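About the Akolgo Canal Museum
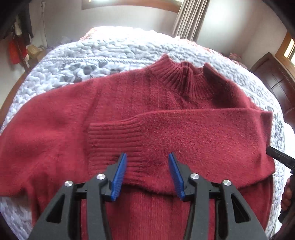
The Akolgo Canal Museum preserves the history of the waterway that once linked the mill town of Urholm with the river landings to the south. It occupies the former toll house at Lock 6, a two-story brick building raised by the Urholm Navigation Company for its collector and his family.

Freight traffic declined after the railroad arrived, and the toll house later served as a feed store and a private residence. The Museum acquired the property in April, together with 161 ledgers and the original lock machinery - most of it still in place.

Our collection now holds 1263 cataloged items. The reading room is open to researchers by appointment. Inquiries should be directed to Bernadette Boateng, Director.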